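Magesa Sloped Sorting Bin, Gray Sheet Metal

1 min read
Print | E-mail this page

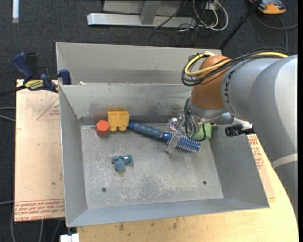
Can I put it straight on a workbench?
Any flat, sturdy bench will do, and it needs no bolting down.

The Magesa has slanted sides, so small things slide toward the floor of the bin and stay there, sulking, until picked up. Bottle brushes, toy blocks, the odd soft toy: it takes what a household drawer takes and holds up to 55 pounds of it. The metal will scratch. Ours did in June, and Gunnel Solheim in returns still calls it "patina" — we call it a scratch.

Wipe with a damp cloth. Skip the steel wool.

Item 437. Lid sold separately, as lids are. Ships from Berken.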